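11th June

What a day! I have paint in my hair and a blister on my thumb and I don't care one bit, because the back room is finally, properly, gloriously blue. Well, teal. Or turquoise, depending on where the sun has got to. I went in at breakfast to check on it and it was one colour, and by the time I'd finished my toast it had gone and become another. I've been up and down the hall all day like a child with a new bike.

I should write down how it got like this before I forget, because last December it was still the room where everything went to be ignored. Magnolia walls (the yellowy sort), a carpet I'd sooner not describe, and all the boxes from the Jodham flat still taped up along the skirting. I kept saying I'd do it when the evenings got lighter. The evenings got lighter and I kept saying it for a bit longer.

Then I went over to Neltusby for the market and came home with a plate off the bric-a-brac stall, just because of the glaze. 5 pounds, chipped on the underside, and I propped it on the windowsill and thought, right, that. The whole room like that.

Matching it was a job. The first sample was far too green, a pond really, and the second looked lovely in the pot and like a hospital corridor once it was up. The man on the paint counter in Brerkomdale was very patient with me and my plate wrapped in a tea towel. The third try was the one. I knew from the first brushful! 39 pounds a tin, which made me gulp, but it covers beautifully and I've got enough left over for the little bookcase if I'm careful. 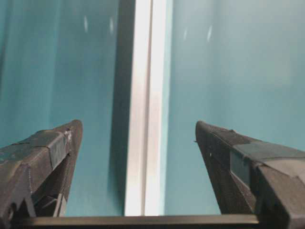

*Teal or turquoise? I still can't settle it.*

I'm so pleased I went all the way with it. I nearly lost my nerve and kept one side white, and I stood there with the roller dripping on my sock having a real wobble about it. Then I thought of the sea at Güler on that last morning of the holiday, when there was no line where the water stopped, and I just carried on. Glad, glad, glad.

Lunch was late and eaten standing up – cheese and the end of the pickle. Then I did the cutting-in along the door, which I'd been putting off. My hand isn't as steady as it was but I took it slowly with the radio on and there's only one bad bit, low down, and a chair can go there. I went over the worst of the old filler with fine paper first, 100 grit and then something softer, and it was well worth the dust.

Still to do:

- wash the good brush again, it's holding colour up by the handle
- second coat inside the cupboard
- hooks for the back of the door
- ring the carpet place before they shut

The rug I've got my eye on is 70 pounds, a rusty orange one with a fringe, and I think it would sing in there. Or it might be awful. I'm going to take the plate along and lay it on top and see what happens, they must be used to that kind of thing in rug shops.

The smell of paint has got as far as the kitchen. Windows open all night, I think, and an extra blanket. I want to be up early to see what colour it is at six o'clock.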